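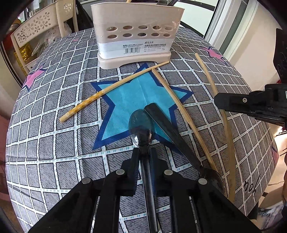

Cutlery task, grey starry tablecloth.

30 June 2022

I said in my last post that I'd write up the cutlery task once I had enough runs to train on. I now have 300, out of the 500 I'm aiming for, so I'm writing it up early while I remember how it went.

The task is simple to say. There are spoons, knives and chopsticks lying about on a table, and the robot has to put them in a holder. I demonstrate it by hand, with a gripper in each fist and a camera on the gripper, and the recordings go into training afterwards. No arm is involved at the demonstration stage. I did try remote control first, and I'll come to that.

The holder is a cream plastic one with two rows of oval holes along the front and a wide base. It still has its label on, with a barcode and the model number LX3120, and a bit of the plastic film too. I meant to peel both off before I began. By the time I remembered I had recorded too many runs with them on, so they're staying until the end of this set. I'll do the last hundred or so without and see if it makes any difference.

Why cutlery. I had been doing blocks and cups, and both had stopped teaching me anything. Blocks are the same from every side and cups stand up on their own. A chopstick is thin, it rolls, and if you take hold of it near one end the other end swings down and hits something. You also have to turn it upright before it can go in the holder, and that means regrasping or passing it across to the other hand. I wanted a task where the second gripper had a proper job.

The clear spoons were Yaqin Xie's idea. She works on the camera side of things at Mellard and told me that if I only trained on things that were easy to see I'd end up with a model that could only pick up things that were easy to see. A clear spoon on a light blue napkin is hard going even for me. On the camera it is mostly a few bright lines. I put one on the napkin in a lot of the layouts, sometimes with the black knife lying partly over it, so that the knife has to be dealt with first.

Now the remote control. I spent most of last October on it, using a borrowed setup from Amon: two small arms you move with your hands, and two larger ones that copy them. It worked, and for cups it was fine. For chopsticks it was slow. You can't feel when the jaws have closed on something that thin, so I kept looking, closing, looking again and opening. A single run of the full table took me 4 minutes on a good day. What bothered me more was that all the hesitating got recorded, and the trained arm hesitated in the same places. It would stop just above a chopstick and hover, exactly as I had.

With the hand-held grippers I can feel the table through the tool. If the jaw tip touches the cloth I know straight away and ease off. The runs are much shorter and the movements look more like something a person would do on purpose. The cost is that I can now do things the arm can't. My wrists turn further than its wrists do, and for the first week I was tucking my elbow in and reaching under my other hand without thinking about it. Those runs had to go. I've got a check now that replays each recording against the arm's limits and throws out any it couldn't follow. It threw out 14 of my first batch. These days it's rarely more than one in a session.

A few notes for anyone doing something similar.

Decide the order before you start recording. I clear the top item of any pile first, then whatever is nearest the holder, then work outwards. When I picked at random the model dithered between two things that were equally close. It's better now, though it still goes back and forth when two plain chopsticks are lying side by side.

Don't hurry the insertion. I bring the item over the top of the holder, pause very slightly, then lower it. Without the pause I was catching the rim, and the model learned to catch the rim.

Keep the failed grasps if you recover from them in the same run. If I miss a chopstick and pick it up on the second go, I leave that in. If I drop one on the floor I bin the run.

Move the cloth. It has big blue and pink stars on it, and early on I always laid the napkin on a blue star because it looked neat. I found out when I shifted the cloth along and the arm reached for the star. Since then I slide it or turn it every ten runs. I'm planning to swap it for a plain one for part of the remaining set, and Atallah has offered me a wooden table for an afternoon.

Change the daylight if you can. I have a window on one side, so mornings and late afternoons give quite different pictures without my having to do anything.

As for results, I trained a first version on the runs I had up to last week, using the Jullora code with hardly any changes. Knives go in nearly every time. Wooden chopsticks are good if they're lying on their own. The yellow one with the white flowers does better than the plain ones, and I assume that's the colour. Clear spoons are still poor. It finds them on the napkin more often than on the grey cloth, then grips too far down the handle and can't get them upright. I think I've been gripping in too many different places myself, so the next lot of spoon runs will all be taken from the same spot — a thumb's width below the bowl.

My forearms ache after an hour of this, by the way. The grippers aren't heavy but you hold them out in front of you the whole time. I do twenty runs, put the kettle on, and do twenty more.

Next post will be the handover between the two grippers, which needs its own page.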